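Young Readers' Pages: How Clothes Are Made
Prepared by the Orneo Museum of Dress, Learning Department

From a Drawing to a Dress

Every piece of clothing that you wear began as an idea. Before a coat hangs in a shop, before it is sewn, and before the cloth is even chosen, a designer must decide what the coat should look like and who will wear it. The person who does this work is called a fashion designer. In this explainer you will learn how a new set of clothes is planned, made and shown.

What is a collection?

A group of clothes designed to be shown together is called a collection. The pieces in a collection usually have something in common. They may share a colour, a shape or a type of cloth, or they may all be based on one subject, such as the sea or a garden in winter.

Many fashion houses make two main collections each year. One is for spring and summer, and the other is for autumn and winter. The clothes are shown months before they go on sale. A winter coat may be seen for the first time in March, when people are looking forward to warmer days. The gap gives shops time to place their orders and gives workrooms time to sew them.

Step one: gathering ideas

A designer starts by collecting things to look at. These may include photographs, paintings, buttons, scraps of cloth, leaves or old clothes. They are pinned to a large board, called a mood board, so that everybody in the workroom can see the feeling that the collection should have.

The designer then makes sketches. The first ones are quick and simple. A sketch does not have to be beautiful, but it must show where the sleeves begin, how long the skirt is and where the garment opens and closes.

Step two: making the pattern

Cloth is flat and people are not. Someone must therefore work out which flat shapes, when sewn together, will fit around a body. This person is a pattern cutter. The flat shapes are drawn on paper or card and are known as the pattern.

A plain skirt may need only a few pattern pieces. A lined jacket needs many more, including parts that are never seen once it is finished. The jacket on display in our Cinovton Gallery is made from 60 pieces of cloth, and visitors may see the paper pattern laid out beside it.

Step three: the toile

Good cloth is expensive, and a mistake in cutting it cannot be undone. For this reason a practice version is made first in plain cotton. It is called a toile, which is a French word and is said "twahl".

The toile is put on a dressmaker's dummy or on a person known as a fit model. The designer looks at it from every side, pins in the parts that are too loose and draws on it where changes are needed. The paper pattern is then corrected. Some garments need two toiles before the shape is right.

Step four: cutting and sewing

The pattern pieces are laid on the chosen cloth with great care. Cloth has a grain, meaning the direction in which its threads run. If a piece is cut against the grain by accident, the finished garment may twist or hang badly. Cloth with stripes or checks takes longer to cut, as the lines must meet at the seams.

Sewing is done by machine, by hand or by both. Long seams are normally sewn by machine. Beads and fine hems are often sewn by hand. One evening dress in our collection, made by the Brolum workroom, carries 2,000 glass beads, each of which was stitched on separately.

Step five: the show

When the clothes are ready they may be presented at a fashion show. The models walk along a raised or marked path, called a catwalk or a runway. A show is often shorter than people expect. Our film room has a recording of a Hwang show which lasts 14 minutes from the first model to the last.

A great deal of work goes on behind the catwalk. Dressers help the models to change quickly. Hairdressers and make-up artists prepare each model to match the designer's plan. A person called a stylist chooses which shoes, bags, hats and jewellery are worn with each set of clothes. One complete set, from hat to shoes, is called a look.

Stylists also prepare clothes for magazines. They select the garments, arrange them on the model and check between photographs that nothing has creased or slipped.

Words to remember

Collection: a group of clothes designed to be shown together.
Grain: the direction of the threads in a piece of cloth.
Look: a complete set of clothes and accessories worn by one model.
Mood board: a board covered with pictures and objects that give ideas.
Pattern: the flat shapes used as a guide for cutting cloth.
Toile: a practice garment made in plain cotton.

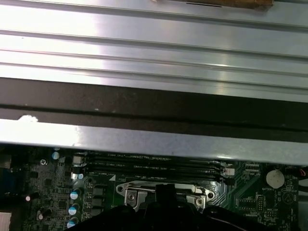
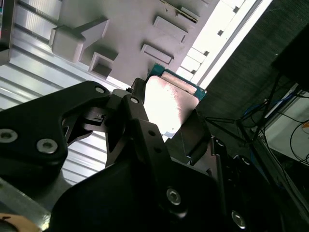
Young Readers' Pages, Issue 2, September 2020

Something to try

You can plan a small collection of your own at home or at school. Choose a subject that interests you and gather pictures, coloured paper and scraps of cloth that go with it. Fix them to a sheet of card to make a mood board.

Next, draw three sets of clothes that belong together. Write beside each drawing what the clothes would be made of and when they would be worn. If you have an old pillowcase that is no longer needed, ask an adult whether you may use it to make a toile for a doll or a soft toy. An adult should be present when you use scissors or pins.

Schools may borrow a box of cloth samples and paper patterns from the Learning Department. Requests should be made by a teacher.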